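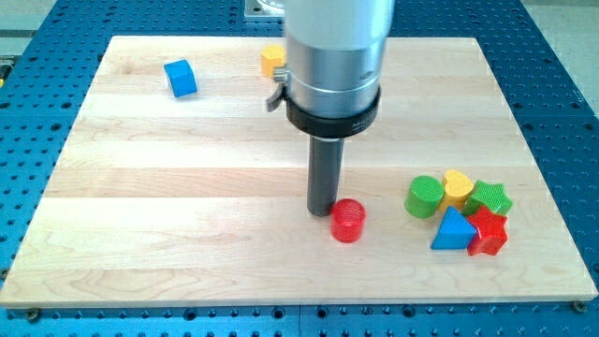

Gleice Rezende asked on 2023-05-14:

Hello to everybody. I want to foster a dog from the shelter in Osow, but I have one adult cat at home and I am not sure how to make the first two weeks. Maybe somebody did this already and can tell me what is realistic.

The details. The cat is 11 years old, spayed, her name is Wosta. She lived with a dog when she was small, but that dog died long ago and since then she is alone with me. The dog I am asked to take is a male mixed breed, medium size, the shelter calls him Prado. In his papers is written "cat friendly: not tested". The shelter says they can test him with the office cat, but the office cat is very calm and sits on the printer all day, so I don't know if such a test means something for my cat, who runs.

My apartment has two rooms and a kitchen. I can close the door between the rooms, but the bathroom has no lock that works. I work at home four days, and one day I am out until evening.

My questions are these. How long should they be apart before they see each other? Is it better to use a baby gate or a closed door? And if it goes badly, is it a shame to give the dog back? The coordinator told me that fostering is for two months minimum and I signed nothing yet. I would not like to promise something and then break it, also because for the dog it is one more move.

Sorry for my long text and thank you.

Answer 1 (accepted, 12 votes)

I fostered several dogs with cats in the house, so I will write what we do, and you can change it for your place.

First days, closed door. They should smell each other but see nothing. Take a towel from the dog's bed and put it near the cat's food, not under the food, and do the same in the other direction. When the cat eats normally next to the towel, you can continue. With some cats this is three days and with one of mine it was almost three weeks. Don't look at the calendar, look at the cat.

Then the gate. Get a tall one, and hang a blanket over it at first, so you can open the view a little every day. The dog is on the leash even behind the gate. Give him treats when he looks at the cat and then looks back to you. If he stares with a stiff body and doesn't take food, close the blanket and try the next day from a bigger distance.

Wosta needs high places in both rooms. The top of a bookcase is good if she can reach it in two jumps. Her litter box must be where the dog never comes. With your bathroom I would put a simple hook on the outside of the door, at a height the dog can't reach, with enough gap for the cat but not for a medium dog.

On the day when you are out, they are separated. Always, for the whole foster time, even if they sleep together on the sofa the evening before.

About the test with the office cat, it tells you something but only one direction. If he goes crazy at a cat who sits, he is not for you. If he is calm, you still don't know about a cat who runs. Ask if they can walk him on the leash past the outdoor cats also.

Answer 2 (4 votes)

I agree with most of the above. On giving him back: no, it is not a shame, but say it to the coordinator before you sign. Our group, Restumano, writes in the foster paper a plan B, with the name of a second home. When I took a dog in April we had this line in the agreement and I slept much better. Ask also who pays the vet if the cat gets scratched, because in many agreements only the dog is covered.

Answer 3 (0 votes)

Just put them together and they will fix it. Ours did in one evening.

Comment under answer 3: Please don't. An old cat can stop eating from stress and then you are at the vet.

Comment by Gleice Rezende: Thank you for the answers. I wrote to the coordinator about plan B and I ordered the gate. The hook I already have.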